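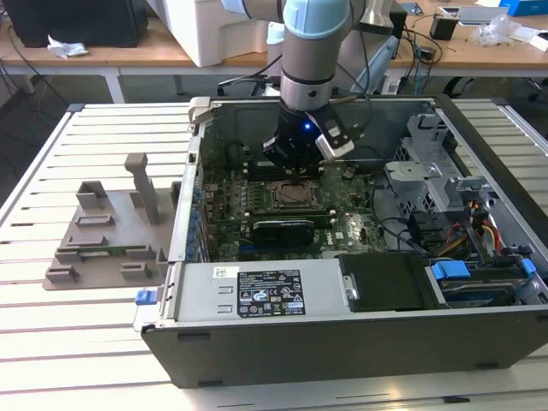 Flood and storm readiness check, Lollenora building, ground floor and cellar. The form is completed before each winter and again in May, and this round was carried out by Åsmund Hovland. A desktop computer case lies open on its side on a white slatted worktable, the green motherboard exposed and the CPU socket empty. Equipment in that state must be closed up or moved upstairs when a flood warning is issued.

Search this site Search Go

1. Front door flood boards
Pass. Both boards slide fully into their channels. Seal on the lower board is flattened at the left end - replace at next check.

2. Air brick covers
Fail. One cover on the Hutsuliak Lane side does not clip shut. Spare ordered from Kerent.

3. Gutters and downpipes
Pass with comment. Rear gutter cleared of leaves and moss. Bracket spacing measured at 67 cm on the older section, which is wide for a gutter that holds snow.

4. Cellar pump
Pass. Indorel pump started on the float switch and cut out correctly. Outlet hose runs 31 m to the yard drain. No kinks. The non-return valve was stiff and has been greased.

5. Sandbags
Fail. Stock is 35 filled bags against a requirement of 200. Empty sacks are on the shelf but there is no sand on site.

6. Roof and skylights
Not checked. Wind too strong for ladder work. To be done by 10 am on the first calm morning.

7. Sockets and extension leads
Pass with comment. Wall sockets are above the marked flood line. Two extension leads were lying on the cellar floor and have been hung up - please leave them on the hooks.

8. Warning contacts
Pass. Phone list is up to date and pinned inside the meter cupboard.

Items 2 and 5 stay open until signed off by the inspector. Item 6 needs a second person to foot the ladder.

Last updated: May
Shares 31 Comments 0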